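Notebook, bench 2 – March 2021

Glue trials, continued. Picking up from the October pages, where we left off with three adhesives and no clear opinion on any of them.

The claim, for whoever reads this later: Nuvero's people say their new wood glue holds on oily timber without a solvent wipe first. Their sheet has a nice graph on it. The graph has no numbers up the side. I asked for the numbers and was sent the same graph in colour.

So we are doing it ourselves. Test pieces are teak, cut from one board so that nobody can blame the board. Lap joints, 24 in all, half wiped with acetone and half left as they came off the planer. Same clamps, same clamping time, left overnight in the back room. Poduval is the comparison glue. It's what we have always used and I know how it fails, which counts for a lot with me.

First thing that went wrong: the clamp pads. Gomier's rubber ones leave a faint mark on planed teak, and I don't know what is in that mark. If it is some sort of plasticiser it could creep to the edge of the joint. Swapped to offcuts of pine wrapped in baking paper. Two joints already done with the rubber pads are crossed through on the sheet. That takes us to 22 good ones before any testing at all. Cut another to make 23 and ran out of board.

Pull tests, unwiped, Nuvero. Spread is awful. Best one went well past 700 on the old dial and tore wood. Worst one let go at a hand twist, clean glue line, shiny on one side. An average of those two would look perfectly healthy, and I suspect that is how the graph got drawn.

Pull tests, wiped, Nuvero. Better, tighter, mostly wood failure. But that is true of any decent glue on wiped teak, so it tells us nothing about the claim.

Poduval unwiped: poor, as expected. Poduval wiped: fine, as expected. Dull results and I trust them.

Somebody has written "promising" in pencil next to the Nuvero column. Please don't. Put the reading down and leave it at that. If you must have an opinion, it goes on the facing page.

Things I'm not sure of:

The dial. It sticks near the bottom and has to be tapped. Low readings could be a bit high or a bit low. I checked it with the hanging weights before and after and it came back to the same place, but I only have weights for the lower part of the scale.

Time since planing. The unwiped pieces sat out while I argued with the clamps. Oil comes back to the surface, or so everyone says. I have never seen anyone measure it. Next batch gets glued straight off the planer, with a second set left a full day, and we see if there is any difference at all.

Glue temperature. The bottle had been by the window. I warmed the Poduval to match by standing it in the same spot, but that is a guess.

Storage is the other sore point. Susetti's safety notes want glues and solvents kept apart, and ours have been sharing a shelf for as long as I can remember. I'm not convinced the notes were written by anyone who has worked in a room this size, but the acetone should move, so it will. Glues go in the white cabinet and acetone in the metal bin by the outside door. Label the shelves, and write the opening date on each bottle while you're there. Half of them have no date at all, and an old bottle of glue makes a nonsense of any test.
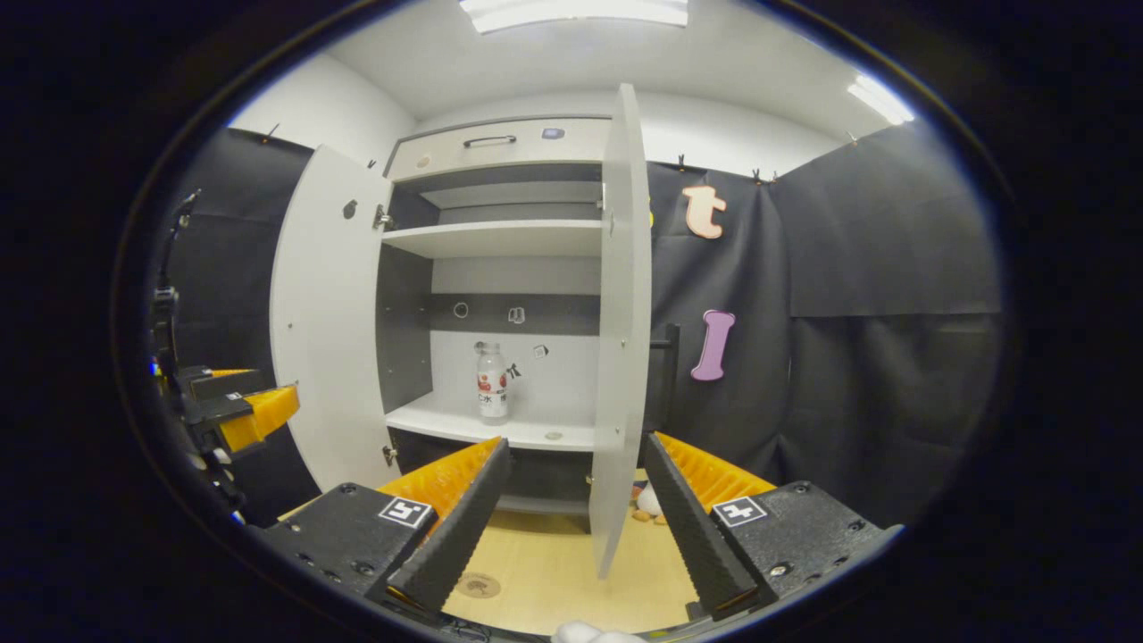 White cabinet, both doors open.

Leave the hardener on the bottom shelf whatever happens. It leaked once from higher up and I was scraping it off everything underneath for a week.

Next batch: new board, and from a different supplier if we can get one, so that we learn whether all this is about the glue or about one plank. Acetone from a fresh tin. Ask Nuvero again for the raw readings, and ask how many joints they threw away. They will not like the second question.

Also to do: new rubber for the bench stop, order blades, find out who has the small square.

Not changing glue on the strength of this. Poduval and a wipe until I see a second batch.

2 comments
Share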